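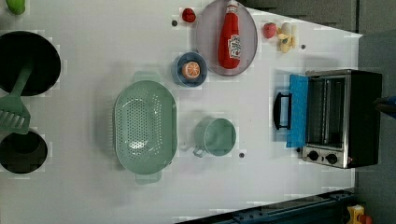 Spielküche mit Sieb und blauer Schüssel

Barış Ekinci
Guten Tag, unsere Tochter ist 2 und hat eine weiße Spielküche. Auf der Platte sind Streifen von Filzstift. Mit Spülmittel werden sie heller, aber gehen nicht weg. Darf ich feines Schleifpapier nehmen, Körnung 2000?

Seung-woo Ra
Bitte nicht schleifen, die Fläche wird sonst matt. Ich nehme Spiritus auf einem weichen Tuch – zuerst an einer Stelle testen, wo man es nicht sieht. Danach mit Wasser abwischen.

Surnon
Bei uns ging es mit Zahnpasta.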